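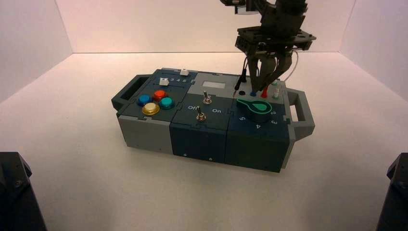

**Task board / modules and layout**

October, 10:40

I write down the state of the board before I change anything, so that Vasylyna and me do not argue again about which version we had. We call this layout Kiani. The previous one was Jorkis, and there are still two pages about it in the old notebook, please do not mix them.

Layout is two rows of three. In the front row the buttons are on the left and the toggle switches are in the middle. Sliders go behind the buttons. I would like to keep these three fixed until the end of the month and make all experiments with the other positions.

**Buttons.** Blue left, red-orange top, teal right, yellow bottom, in a diamond. In the notes always write the color, never "first button" or "upper button". The board stands diagonal on the table and "upper" depends on who is looking. I lost one morning to this. The metal rims are very shiny and the caps also give a strong reflection from the lamp. Vasylyna proposes matte caps from Urnach, but then I am afraid the colors will be different from the old set, and the yellow one is already more gold than yellow. I ordered nothing for now.

**Sliders.** White square knobs on the dark top, good contrast. The printed numbers beside the track are small, but I can read 3 4 5 without bending down. When you write a slider position, write the number which is nearest to the center of the knob. If it is between two numbers, write both. One knob was stiff last week, I cleaned the track with a dry brush and it moves better. No oil please! Oil collects the dust and after one month it is worse than before.

**Toggle switches.** Two, silver, with the metal lever. The hex nuts become loose after many cycles. I counted 200 cycles by hand on the spare module and after that I could turn the nut with my fingers. I will try a thin lock washer from the Gernusis box (second drawer, not the first). If the washer makes the thread too short, then a small drop of the weak thread glue.

**Tiles.** The puzzle edges hold well when all the modules are in. If one is missing, its neighbors can move a little. For taking a module out: push from below with the flat hand, do not pull on the switches or on the buttons. Carry the board by both handles.

**Table and walls.** The white surface must be wiped before each session, every gray line from the base is visible on it. The walls look slightly pink under this light. I compared with a sheet of paper and I think it is the lamp and not the paint, but I should check with the other lamp.

14:15

Changed the washer on one spare toggle. Cycles so far: 60, nut still tight. I stopped for a meeting.

15:50

Continued, now 200. Nut is tight, lever feels the same as before. I will do the second toggle the same way and leave the spare module on Vasylyna's shelf with a paper note on it.

Open points:

- ask Vasylyna if she wants the sliders returned to the lowest number at the end of the day, or left as they are
- washers: count what is left in the Gernusis box, the lid says 52 but this is an old number
- test the other lamp, look at the walls and at the button rims
- copy the Kiani layout drawing in the shared folder, mine is only in pencil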